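Ticket: Hand-held gripper, fingers closing on pile fabric
Project: Magesa
Opened: 15/07/2021 by Afonso Falcão
Status: Waiting on parts

Problem: The finger set from Hurkarcombe holds hard parts fine but slips on soft, fluffy items. On the beige fleece, the fingers meet each other with only a few tufts between them. The Drarkmont set did better on the same item in April.

Checked so far:
Pivots – no play in any of the four brass bushings.
Finger alignment – the tips meet with a thin seam between them. Left as is.
Finger screws – retightened, no change.
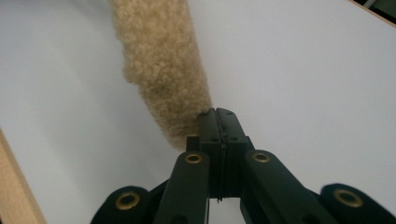
Ran six grasps per set, white board as background, same operator. Hurkarcombe lost the fleece on four. Drarkmont lost it on two. Both sets were mounted on the same linkage, so I'm ruling the linkage out.

Coming in from the side is worse than coming in from the top. The flat finger ends push the pile away before they close. Opening wider at the start helped a little – the fingers get past the curls and reach the backing.

Next: try thin rubber pads on the Hurkarcombe fingers. Two pairs requested from Plirnatura. Will rerun the side approach first, then the top.
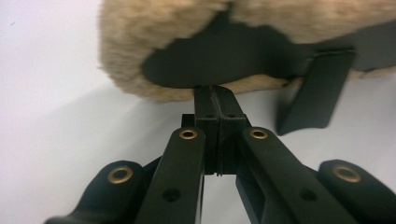 Do the pads need a new width calibration?

Run it again after fitting them, with the fingers fully closed. The pads add thickness, and the old zero will read wrong. Save the old values under the set name in case we go back to bare fingers.

Leaving this open until the pads come in. – A.F.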